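Teaching a robot to pick up after people, one bad grasp at a time

Tsion Seyoum spent most of the past year on a problem that sounds like a chore. She wanted a two-armed robot to clear litter off a floor and put it in a bag, in rooms it had never worked in. Her group at Luteck finished the main set of trials in March, and she talked with us on a Saturday morning in the lab kitchen.

The project is called Feyisa. It uses demonstrations: a person guides the robot through a cleanup, the motions and camera views are recorded, and a model learns from the recordings. The group collected 2,000 of them. What sets the work apart is which recordings they decided to keep.

"The usual thing is to throw out the bad ones," Seyoum said. "The operator misses the cup, or drops it on the way to the bag, and you delete it and go again. We did that too for the first few months. We had a very clean set of data and a robot that fell apart the first time it missed."

A model trained only on smooth cleanups had never seen what to do after a miss. If a bottle rolled when the fingers touched it, the arm would often carry on to the bag with nothing in it, open over the bag, and come back to where the bottle used to be.

So the group went back and asked operators to stop restarting. If they fumbled something, they were to fix it and keep going. Later they began asking for fumbles on purpose. Of the final set, 500 recordings contain at least one miss followed by a recovery.
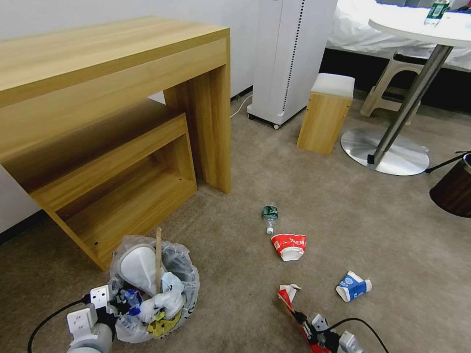 Abenezer Habte ran most of the collection. He said the choice of trash mattered more than he had expected, and that he became picky about it.

"A full bottle and an empty bottle are two different objects as far as the hand is concerned," he said. "A crushed milk carton has one good side to grab and three bad ones. Paper is the worst. A scrap lies flat on the carpet and you have to pinch it with the fingertips, and if you come in a little high you get air. If you come in low you push into the floor and the arm complains."

The bag caused its own trouble. A bin has a rim that stays where it is. A plastic bag sags and folds, and its opening changes shape each time something goes in. The group considered using a bin for everything and decided against it, Habte said, "because people use bags."

The two arms were meant to share the work, with one steadying the bag while the other dropped things in. In practice the operators did this less often than planned. Habte said many of them found it quicker to leave the bag alone until it started to close up. The model picked up the same habit.

To test the idea, the group trained two models. One learned from clean recordings only. The other learned from a mix of clean recordings and recoveries, with the total held equal so that neither had more data. Both were tried in furnished rooms at a site called Drendside that appear nowhere in the training set. Each model got 127 trials with the same items laid out in the same places.

Seyoum would not give success rates before the paper is reviewed, but she described the pattern. On the first attempt at an item, the two models did equally well. The gap showed up after a failed grasp. The mixed model would look again and try a second time, often from a different angle. The clean model rarely did.

"The first grasp didn't get any better, and I want to be clear on that," she said. "If somebody reads this and thinks recoveries make the hand more accurate, we didn't see it."

There was a cost as well. The mixed model was slower. At times it went back for a second grasp when the first one had worked, opening its fingers and dropping an item it was already holding. Seyoum thinks the staged fumbles are partly to blame, as operators who know they are going to miss tend to move in a way that gives it away.

Habte agreed. "You can see it when you play them back. The hand slows down before the mistake. A real mistake doesn't slow down."

The next round will use only mistakes that happened by themselves. Collecting enough of them will take longer, and the group plans to bring in newer operators, who make more of them. The work will also move to a second arm design from Wulis with wider fingers, to see whether the result holds on different hardware.

Asked what she would change if she started over, Seyoum said she would have kept the recordings from the first few months. They were deleted to free up disk space.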